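Is the stock narrow-fingered gripper good enough for moving pipette tips, or should I pay for a proper one?
Posted in Lab Automation Help, October 2022 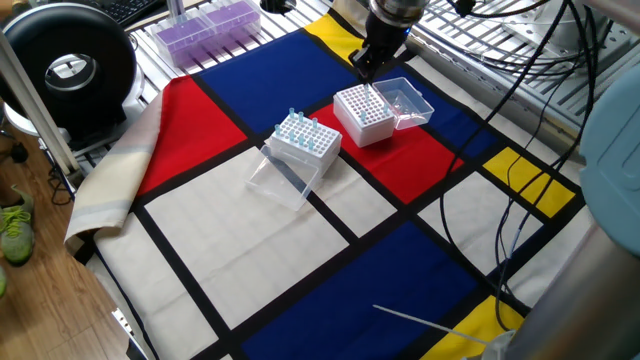 What I've got and what I'm asking

I'm trying to decide between two grippers for moving single tips from one box to another. The black one with the narrow fingers is what came with the arm. The other is a Luven soft-finger unit on a 30 day trial, and the quote to keep it is sitting in my inbox at 3,000 dollars before tax. The sales page says it is "ideal for delicate labware", but it says that over a photo of somebody picking up a muffin, so I'm not convinced.

My test is dull. Two tip boxes with the lids open, on a cloth with big blocks of colour so I can see how the camera copes with a busy background. The arm lifts a tip out of one box and puts it in a hole in the other. I ran 34 transfers with each gripper. The stock one dropped or bent more tips than I'd like, nearly all of them on the way into the hole. The Luven hardly dropped any but was much slower, and twice it dragged a neighbouring tip up with it.

So is the stock gripper the problem, or is it something else in my setup? And has anyone tested the Luven on anything thinner than a muffin? The controller is a Jekbridge, running the firmware from September. I haven't changed the finger pads.

Felicidad Gatchalian

Evelien Mulder

I'd hold off on paying anybody until you've sorted out the cloth. You have hard plastic boxes sitting on fabric, on slats. Fabric gives, and it creeps when something pushes sideways on it. If most of your failures are on insertion, I'd want to know whether the box was still where the controller thought it was. With tips, a millimetre matters a great deal.

Try this before you compare anything:

Take the cloth off and fix both boxes to a flat plate. Double-sided tape will do for a test.

Close the gripper on a tip, lift it straight up, and put it back in the same hole. Do that until you're bored. If it fails there, blame the fingers or the grip height.

Then do box to box. If only that part fails, it's your positions or your camera calibration, and a new gripper will fix none of it.

Put the cloth back last, if you still want to know about the coloured background. At the moment you're testing the gripper, the camera and the cloth all at once and giving the gripper the whole bill.

Also look at where your cables run. Anything long that hangs across the work area can tug on the arm at certain poses, and it won't happen every time, so it looks like random bad luck. I lost most of a week to that on a Baert arm. Clip them along the arm and leave a loop at the wrist.

As for soft fingers, I've tried two makes and wouldn't buy either for tips. They spread when they squeeze, and in a full box there's no room for that. Your dragged neighbours sound like exactly this. You could space the tips out to get around it, but then you're loading boxes by hand to suit a machine that was meant to save you the handling. They're fine for tubes and caps.

34 runs each is also a bit thin if the gap between the two is small. You didn't give the drop counts. What were they?

pudivau_user

we had the same thing, bought the Pudivau parallel gripper and it was way better. worth the money imo

Evelien Mulder

Better than what, on which tips, and did you change anything else that day? I'm not having a go, but when people swap a gripper they nearly always re-teach the positions too, and re-teaching fixes a lot on its own.

pudivau_user

ok yes we re-taught everything. still think its better. the pads are grippier

Felicidad Gatchalian

Thanks both. I didn't split my drops by pick and place properly, so I don't trust my own counts enough to post them. I taped the boxes to a sheet of aluminium this morning and the stock gripper did the same-hole test without a single drop. Box to box is still missing now and then, always on the far side rows, so I'm leaning toward calibration. I'll redo that first and tell Luven I need longer on the trial.

Grippier pads I can buy for a few dollars, so I'll try those on the old fingers as well. If anyone knows what thickness fits without throwing off the closing width, please post it.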